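Pirnetti seat base, foam and frame tests
December, bench 2, start 09:40

1. Foam. The Hostelau block is denser than the last lot and cuts cleanly at 800 rpm. Glued two layers with the grain crossed. Edges still lift at the front corners, so trim the top layer 6 mm short next time.

2. Frame. Rear weld on the Campbell sample ground back and redone. Legs sit level on the plate. Foot ring has a slight twist, within tolerance, left alone.

3. Cycle test. Set to 3,000 cycles, load on the front edge of the seat. Stopped once to tighten the swivel plate, which had worked loose on the left-hand bolts. Thread lock from here on. Creak after the restart comes from the plate and not the weld. Amparo Tello wants the bolt torque written on the tag.

4. Cover. Trostent vinyl marks if stapled too close to the seam. Moved the staple line in and the pull is even all round. Offcuts bagged with the tag.

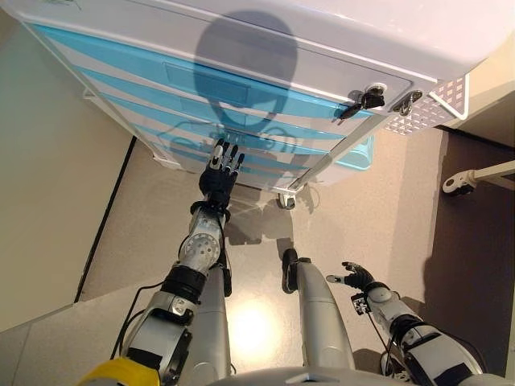 5. To do. Repeat the cycle test with thread lock. Ask Hostelau for the density sheet. Second cover in the grey.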